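I have moved apartments again, this time to Durkbridge, and again I have measured everything except the couch. The couch is 253 centimeters long. I know this now because I measured it in the stairwell, at an angle, while it rested on my foot.

My friend Kimie Ikeda says a move is the only time you find out what you own. I own 4 colanders. I don't remember buying one.
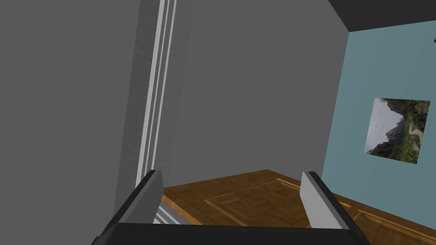 The landlord calls the second bedroom "flexible," and I suppose it is, in the sense that you have to be. My desk went in after we took its legs off. My bookcase is staying in the hall until one of us gives in.

The couch went back to my sister in Hodgate, who has wanted it since June and was gracious about it for nearly a minute. I'm writing this from a camp chair with a cup holder. The old couch didn't have a cup holder.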